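Qui sommes-nous

Charvát Assistance est un bureau de coordination spécialisé dans la localisation de voyageurs et d'expatriés après une catastrophe naturelle : séisme, inondation, éruption, cyclone. Nos clients sont des voyagistes, des établissements d'enseignement et des employeurs dont le personnel se déplace à l'étranger. Le bureau n'envoie pas d'équipes de sauvetage sur le terrain et ne se substitue ni aux autorités locales ni aux services consulaires.

Périmètre d'intervention

Un dossier est ouvert dès qu'un client signale une ou plusieurs personnes injoignables dans une zone sinistrée. L'opérateur de permanence rapproche la liste des participants, les itinéraires déposés et les dernières connexions connues.
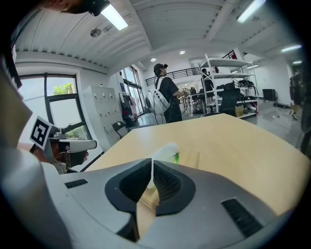 Chaque personne reçoit ensuite l'un des 6 statuts de notre grille interne, de « contact direct établi » à « transmis aux autorités ». Un changement de statut requiert deux sources concordantes – un message relayé par un tiers ne suffit pas. Les familles sont informées par le client ou, sur mandat écrit, par nos opérateurs.

Outils

Le registre des dossiers est tenu dans Edik, application développée en interne. Elle horodate chaque appel, conserve les versions successives des listes et signale les doublons dus aux variantes de transcription des noms. Les données sont hébergées sur deux sites distincts. Elles sont effacées 35 jours après la clôture du dossier, sauf obligation légale contraire.

Pour les régions où le réseau mobile est interrompu, nous nous appuyons sur les liaisons satellitaires de notre partenaire Skustum.

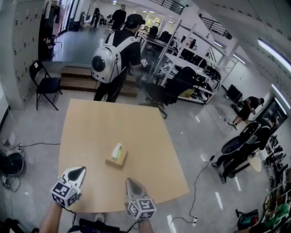
Organisation

L'équipe compte 28 salariés, répartis entre le siège et l'antenne de Flisberg. La permanence est assurée jour et nuit ; la relève se fait à 7 h et à 19 h, avec passation écrite. Un exercice complet est organisé chaque année en juin – scénario non communiqué aux opérateurs.

Activité

Depuis sa création, le bureau a traité 1429 dossiers individuels. Les demandes de particuliers sans contrat sont réorientées vers le ministère compétent.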